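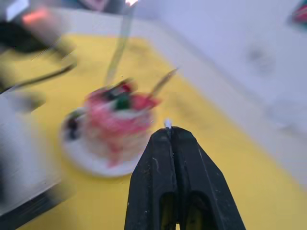 Über uns

Stirell ist ein Ingenieurbüro für Kälte- und Klimatechnik mit Schwerpunkt gewerbliche Kühlung. Geplant, geprüft und gewartet werden Kühlzellen, Tiefkühlräume, Kühlvitrinen und Gärunterbrecher für Bäckereien, Konditoreien und Betriebe der Gemeinschaftsverpflegung. Das Büro wurde im Jahr 2000 gegründet und beschäftigt derzeit 17 Mitarbeiter in Planung, Messtechnik und Außendienst. Die technische Leitung liegt bei Dipl.-Ing. Grażyna Grabowska.

Leistungen

Die Planung umfasst Kühllastberechnung, Auslegung von Verdichter, Verflüssiger und Verdampfer, Rohrnetzberechnung sowie die Auswahl des Kältemittels. Bei Neuanlagen werden vorrangig R290 und R744 eingesetzt. Bestandsanlagen mit teilfluorierten Kältemitteln werden auf Dichtheit geprüft und, soweit technisch vertretbar, umgerüstet. Für Anlagen außerhalb unseres Einzugsgebiets erstellen wir ausschließlich Planungsunterlagen – Montage und Inbetriebnahme übernimmt dort der örtliche Fachbetrieb.

Im Wartungsbestand befinden sich 526 Anlagen. Der Wartungsumfang richtet sich nach Füllmenge, Baujahr und Betriebsweise und wird je Anlage in einem Prüfbuch festgehalten.

Messtechnik

Temperatur und relative Feuchte werden mit dem Loggersystem Elix aufgezeichnet. Das Messintervall beträgt im Regelfall 300 Sekunden, bei Abnahmemessungen wird es verkürzt. Die Auswertung erfolgt mit der Eigenentwicklung Ursu, die Abtauzyklen, Türöffnungszeiten und Verdichterlaufzeiten getrennt ausweist. Kunden erhalten die Messreihen als CSV-Datei und als Bericht im PDF-Format.

Standorte

Planung und Verwaltung sind am Hauptsitz untergebracht. Lager, Werkstatt und Kalibrierplatz befinden sich im Gebäude Edstead auf demselben Gelände, Zufahrt über die Rückseite. Anlieferungen bitte nur dort – am Haupteingang besteht keine Möglichkeit zur Annahme von Paletten.

Ausbildung

Wir bilden Mechatroniker für Kältetechnik aus. Bewerbungen mit den letzten beiden Zeugnissen werden bis Ende Mai angenommen.

Stand: 22. März 2024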